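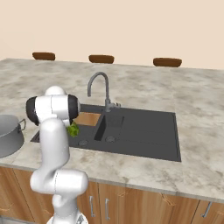 My blog sidebar hit 203 tags last month and I finally had to admit I had a problem. I started the thing as a place to put kitchen tips, then an election came along, then a celebrity divorce I had Opinions about, and before I knew it every post was filed under Uncategorized plus whatever word popped into my head at midnight. So I did what I do when the kitchen gets away from me, which is clear everything off and sort it in batches. A sink with a big basin and a smaller one beside it is my favorite setup for washing greens (dirty leaves in the big side, clean ones in the small side, then onto the ribbed drainboard), and I swear a messy blog cleans up the same way. Dirty pile, clean pile, done pile. Don't let them touch!

Start with the tags you used exactly once. Mine included "soup rant" and "soup rant 2," so go figure. Most blog dashboards will sort the tags by count if you click the top of that column. Delete the singles first. The posts stay right where they are, they just lose the label, and I got rid of more than 100 that way before my coffee got cold.

Next come the twins. I had "politics," "Politics!" and "political stuff," all doing the same job. Pick the plainest one, move the posts over, and only then delete the other two - I did it backwards the first time and spent an evening hunting for my own post about yard signs.

Comments are their own chore. There were 3061 waiting in my spam folder and I wasn't about to read them all, but I did skim the newest 60 and found two real ones from a lady who makes my lemon bars every September. She'd put a link in both, so the filter grabbed them. Skim before you empty it, is all I'm saying.

For old posts with dead links, I keep a notebook by the computer and write down the title, fix three or four while the pasta boils, and cross them off. You could use a spreadsheet. I've tried. I lose the spreadsheet.

Oh, and back up before any of this! I save a copy to a thumb drive and tape a label on it with the month, same masking tape I use on freezer containers. Write on the tape before you stick it down, a marker skids all over that shiny plastic.

I'm down to 14 tags now and "soup" is still one of them. The categories are next, probably once the tomatoes are all canned.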